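FILM 228: Reading the Genre Picture
Handout 2, 03/10/2025
Topic: the second act, and why it sags

Before the screening, read the Staniforth chapter on structure. It is 30 pages long and reads like 70, so start early.

Most thrillers set up their trouble well. A courier loses a bag, a witness misses a train, and we're in. Then the middle arrives and everyone drives somewhere to have a conversation they could have had on the phone.
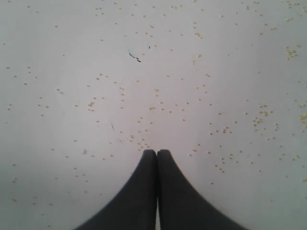
Terms you'll need:

Stall: a scene after which every character wants exactly what they wanted before it. Car interiors are the natural habitat.

False door: a lead that goes nowhere but teaches us something. If it teaches us nothing, see Stall.

Hand-off: the point where the hero stops reacting and starts making the mess personally.

We'll watch the harbor section of Keltport with the sound off first. You should still be able to spot the hand-off. If you can't, try watching the actors' feet, which in this movie do most of the acting.
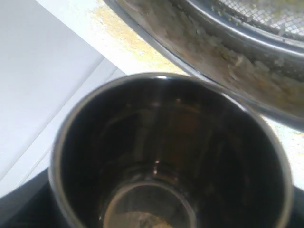

Compare it with Hevska, which has nearly the same plot and no hand-off at all. The critics called it brooding. Decide for yourself whether that's a compliment.

For next class: pick one stall from either movie and cut it on paper. Say what breaks. "Nothing" is an acceptable answer if you can defend it for a full page.

Screening is in the Dornard Room. Bring a sweater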